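Notebook, play kitchen set (Keladano order)
27/03/2022
Written by Nahom Tsegaye. Additions by Juniper are marked JB.

Continued from the last page. I moved all the pieces from the shelf to the white table, so we can look at them together and decide which ones go to the Whitfield playroom and which ones stay here. On the shelf I could not judge the colors, the lamp above it is too yellow. On white they are much easier to compare.

First the plate. It is the oval one with the raised rim. Alfredo calls it pink, Juniper calls it gray, and I wrote lavender in the list, so please use lavender from now on. The ketchup bottle lies on it. I wanted to keep it standing, but Wendell asked for everything that is tall to lie down, so that small children do not use it as a hammer before the first day is finished. I am not sure the children will respect this idea.
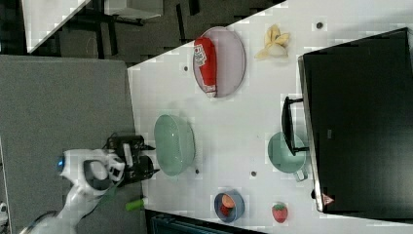 Plate with ketchup and banana; small blue bowl with the peach, strawberry beside it.

The banana is the piece I like most. The peel flaps stay open to the sides and a child understands at once what it is. The strawberry is good also. The peach I am less happy with: when I held it alone in my hand I had to think what fruit it is. Inside the blue bowl it is better, the orange and the blue help each other. I suggest that we always deliver the peach together with this bowl and give them one line in the list.

JB — agree about the peach. Cosimo thought it was an egg.

Then the colander. It weighs 200 g on the small scale, and the old one from Fedberg weighed 453 g, which was too much for a child who has to carry it from the sink to the table. I tried it in the playroom sink before I brought it here. The water goes out well when the colander is flat, but if it leans on the side of the sink some water remains at the end. This is a small problem. What I want to know is if the holes can catch a finger. I pushed the test pin from the Draltmont kit in the holes near the middle and it did not enter. The holes close to the rim I still have to do, and I will do them with Juniper because she reads the pin better than I do.

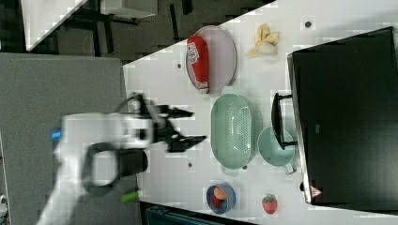

After the pin test we should also decide about washing. Wendell washed some pieces from the last delivery at high temperature and the green faded a little. I would write in the care sheet: warm water, soft sponge, 37 degrees, no machine. It is short and the parents can follow it. The bottle and other pieces with a label need their own line, because I do not know yet how the label behaves with soap. I asked Cosimo to find the supplier paper.

About the toaster oven. We discussed it longer than all the rest. It is large compared with the plate and the bowl, and Alfredo is afraid it takes the whole play counter. My opinion is that we keep it. In the last visit the children opened and closed the door again and again, and they put there food, a shoe, and the list I had in my hand. The bar handle is easy to hold for a small hand. I would place it at the right end of the counter with the door turned to the middle, so a child can reach it from the place where the plate is.

The oven also has a warning sticker near the corner. I leave it on. Please do not peel it to make the oven look nicer, I have seen that somebody started with a fingernail on the other unit.

One more remark on colors. The colander and the cup are both in the green family but not from the same maker, and when they are side by side one sees it. I do not think a child cares. Juniper cares.

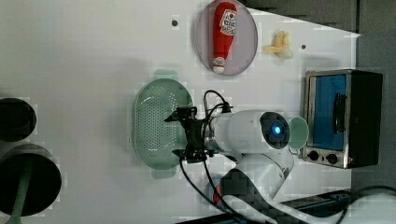

To do
Pin test on the rim holes of the colander (me and Juniper)
Supplier paper for the bottle label (Cosimo)
Measure the play counter at Whitfield again, Alfredo has 8 cm less than my number
Write "lavender" in the list, also on the box
Ask Wendell if the faded pieces can go to the spare box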